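Filed under: Calls & Opportunities > Makers, Robots, Odd Jobs

Hands wanted for the Ginirari build (you may keep them afterward)

Ginirari is a pair of robot fingers, a handle to hold them by, and a to-do list longer than all of it. We're building it evenings in the shared workshop at Phelan, and we need a few more people who can squeeze a handle and put up with each other.

You'd come in for a session of 49 minutes, pick up small household things, put them down where the sheet says, and tell us what hurt. Gurkex, the club that rents us our bench, pays 30 dollars a session. The whole budget is 3760 dollars, so do the math before asking for a raise.

No robotics background needed. It helps if you can solder, or know someone who can and will lend them out. Sore wrists, please sit this one out. If you're under 18, bring a signed form and the adult who signed it.

We have logged more than 1156 grabs so far. A good share of them were the same sock.
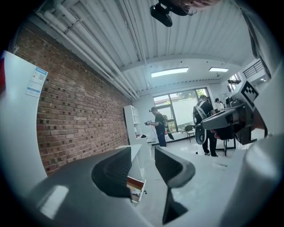

WHERE YOU'LL BE WORKING

Brick wall on one side, big window at the back, ribbed metal overhead. Some of the work is done standing up with a backpack on, so wear shoes you like. The floor is white and shiny and shows everything, so wipe them first.

Street parking is on the Urkier side only. The freight door sticks; push low.

To sign up, leave a note for Lefteris Margaritis at the Phelan front desk by 10 June 2020. Include two evenings you're free and which hand you write with. Lefties get first pick of slots, as we've only tried one so far and he moved away.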